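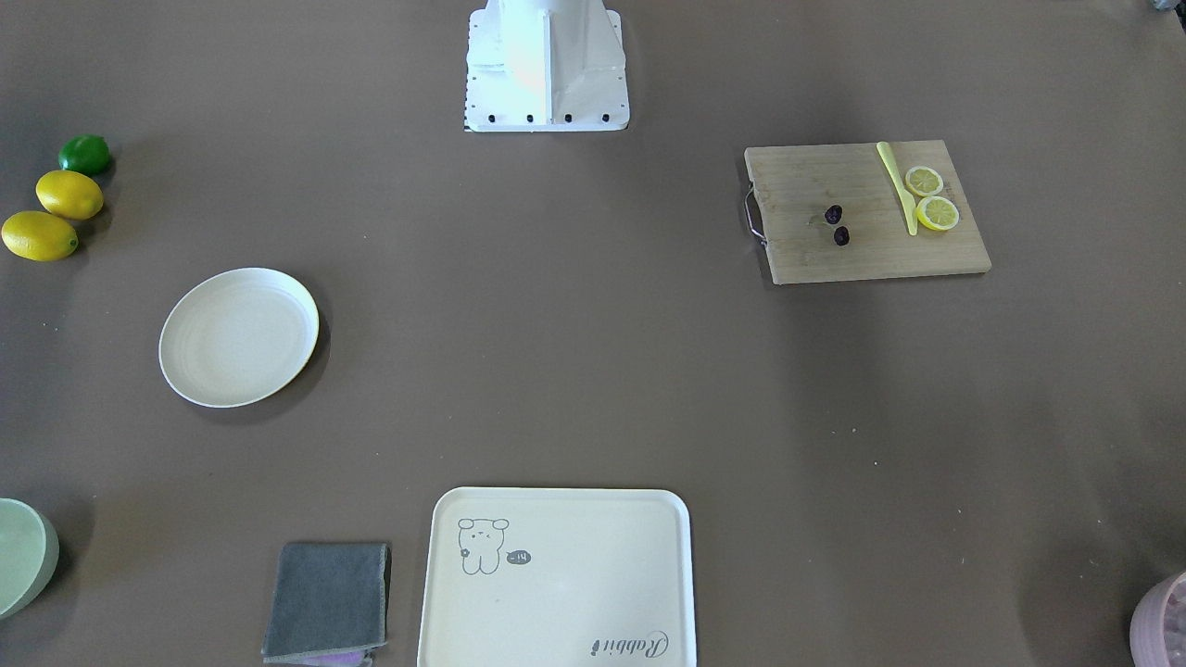
Flokach builds and tests handling cells for kitchens, bars and canteens. We started as the tooling shop of Marciniak, a maker of portioning equipment, and moved into our own hall in Vevedholm when the test work outgrew the space. On demonstration days the first station is the preparation table. It is laid out with ordinary kitchen goods in positions that a person might leave them in: two lemon slices and a yellow knife on a cutting board, a plate, a folded cloth, a tray with a raised rim. Visitors may move any item on the table before a run, provided the cell is in hold and the operator has confirmed it.

What we do

The company employs 7 people full time. Work is divided between cell layout, gripper fingers and motion programming. We do not manufacture arms. We buy them, mount them, write the programs and hand over a cell that the customer's own staff can restart after a stop. Typical customers are contract caterers, training kitchens and equipment dealers who want a cell checked before they quote for it.

Most inquiries concern mixed items. A cell that handles a single type of cup all day is a solved problem and we usually refer it elsewhere. A table with fruit, cloth, glass and thin-rimmed dishes is harder. Each item has its own grip width, its own closing force and its own approach direction, and these values have to be found by testing. Our item library currently holds more than 1,000 entries. An entry lists the outer dimensions, the mass, the permitted grip faces and the highest closing force used without marking the surface.

Open day

The hall is open to visitors once a year, in July. Groups are taken around in turn, and a full tour lasts 80 minutes. The program covers the following points.

Safety briefing at the entrance, including the location of stop buttons
Layout of the table and marking of reach limits
Manual positioning of an arm from the pendant
Pick and place with single items
Questions at the bench

Manual positioning takes the longest. Visitors see how a point is approached, how the tool is turned square to the table and how the point is stored. We do this at reduced speed.

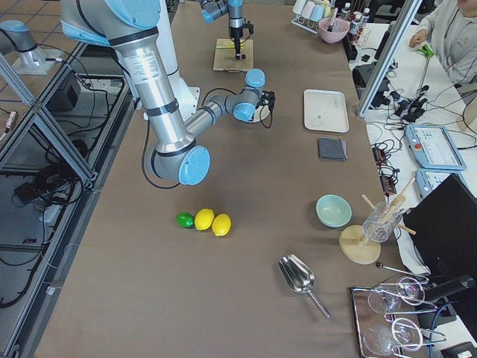 Two arms at the demonstration table, with control pendants on the side table at right.

Groups stand outside the glass panels while an arm is powered. One member of staff stays at the controls for the whole run and does not answer questions during motion. Loose bags and scarves are left at the entrance. Visitors under 14 need an adult with them.

Wondden, our planning software, is shown as part of the same tour. It holds the table plan, the item library and the reach map in one file, so that a proposed layout can be checked before anything is set out. The most frequent fault it reports is crowding. When two items stand closer together than the open width of the fingers, the arm has to come in from above or one item has to be moved first, and both add time to the cycle.

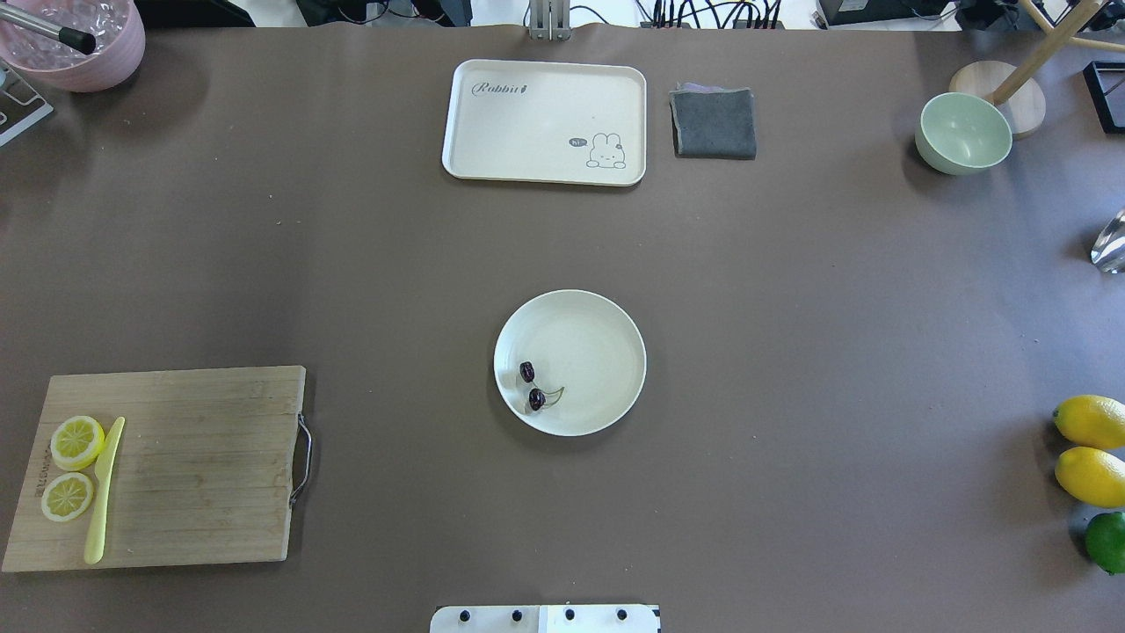

For this reason we advise customers to keep the middle of the table clear and to use it as the working area, with stock items stored toward the edges. A single dish in the center can then be reached from any side. The minimum clearance we specify around such a dish is 110 mm. Smaller values are possible with narrow fingers, but the programs become sensitive to small placement errors and need more frequent checks.

Fruit on the stem, wet glass and folded cloth remain under test. We show trials with these items on request and do not quote cycle times for them.

Visits outside the open day

Trade visitors and school groups can book a separate visit in writing. Please state the size of the group, the items you want to see handled and whether you intend to bring your own. Items from outside are measured and weighed on arrival and may be refused if they are sharp, leaking or heavier than the tool rating. Parking is behind the hall. The entrance is level and the tour route has no steps.

Page last revised 30 Mar 2020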